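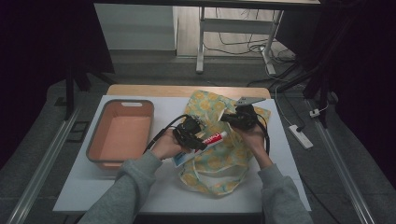
Review: the Wevena handheld gripper pair and its operator rules booklet

We bought one pair of Wevena handheld grippers last spring, and a second pair in February. They are the kind you hold in your own hands while you do a household task, so that the task can be recorded and used to train a robot arm. Most reviews I have read cover the hardware. This one is mostly about the booklet in the box, Rules for Recording Sessions, because that is what changed how we work at Gurirent.

The hardware first. The bodies are black and compact, and each gripper has its own cable. The grip suits a medium or large hand. One of our operators has small hands and gets tired sooner than the rest of us. The jaws close evenly and hold a toothpaste tube without slipping. Thin card is harder, and a coin flat on the table is close to impossible.

The cables are the weak point. They are long enough, but they lie wherever they want to, and when you work between a basket and a bag they end up over one or the other. The booklet has a full page on this. It says to route each cable to the outside of its own arm, to check both before every take, and to stop the take if a cable moves an object. We follow the first two. The third we have changed to "mark the take," and we decide later whether to keep it. Stopping every time cost us too many good recordings.

The booklet is 41 pages and covers five areas: the table, the objects, the operator, the floor and the records.

The table section asks for a plain, light surface that does not shine. We put a white board over a wooden table and that has been fine. It also wants the board fixed at the corners. Ours was loose for the first month and we could see it creeping toward the operator over a long session. Tape solved it.

The object section is the best part. For packing tasks it tells you to use real items in real condition, including soft ones. A cloth bag with loose folds is listed as a required item, and the rule is that you do not straighten it between takes. I thought this was fussy. After 600 takes I agree with it. Our early recordings all had the bag set out neatly with its mouth open, and the arm we trained on them could not cope with a crumpled one.

The operator section asks for plain sleeves down to the wrist, no rings or watches, and a break after every 4 long takes. We keep to the break rule strictly. Wrists get sore before people notice it.

The floor section is too short. It has one paragraph on power strips and says only that they should be "away from the operator." I would want a distance, and a rule about cables on the floor behind the stands. The older Illberg guide, which we used before this, handled it better. It had you walk around the table once before switching anything on and tick off every lead. We have kept that page and pinned it up next to the Wevena one.

The records section gives you a one-page form for each session. It asks for the operator, the task, the objects used and anything that went wrong. There is no space for which gripper was in which hand, and you will need that if one of them has to be recalibrated. We write it in the margin.

We paid 108 for the spare jaw plates, which seems high for what they are. We have replaced one set so far. Darwish, the reseller, sent them quickly and swapped a faulty cable without any argument.

Good points: solid jaws, a comfortable grip for most hands, and clear object rules.
Bad points: cables, thin floor section, price of spares.

I would buy them again. If you already own a different brand, ask Darwish for the booklet by itself. They sent us an extra printed copy when we asked for one.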